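Treloar robotics club: a progress report from a doubter

When the Treloar after-school robotics club announced it was going to automate lab work this year, I was one of the parents who rolled their eyes. Last year's project was a can sorter that never did learn what a can was. So when Pauline Parsons, who coaches the club, asked me to sit in on a session and write it up for the newsletter, I said yes, on the condition that I could write what I liked.

The group has six students and one goal, a spot at the Dodstead Student Automation Meet. The task sounds easy enough: pick up a plate of samples, carry it to a reader, bring it back. Each team gets 12 minutes and the judges take off points for every bump. All of the club's work so far has been in simulation, using a program the kids wrote themselves and named Brumby.
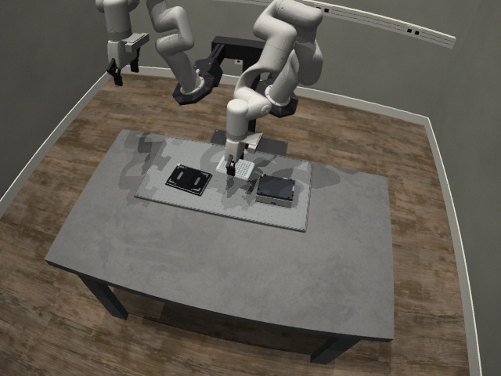

My main complaint about simulation is that it's too kind. Nothing in Brumby gets sticky, and a cable has never once snagged on a chair. Tia Pilkington, the club's captain, heard me out and then told me the kindness only goes so far. The plate with all the little wells sits between a black tray and a dark gray box, and the gripper has to come straight down on it. If the fingers are off by a little, the run is scored as a failure. She wants 100 clean runs in a row before anyone talks about real hardware. Their best streak is three.

I do give them credit for keeping a log of every failure, which the can sorter team did not do. I am less sold on the second arm. Two arms look impressive, but I asked what the other one was for and got two different answers – one about handing plates across, one about "later."

There's also the matter of money. The entry fee was paid in April, and a loan of real arms from Vedix is still only a maybe. I'd like to see that settled before we sell another tray of brownies on the strength of it.

The club will run its demo for families on 08/05/2021 in the school library. Bring questions. Tia says she would rather get the hard ones from us than from the judges, and I have a few left.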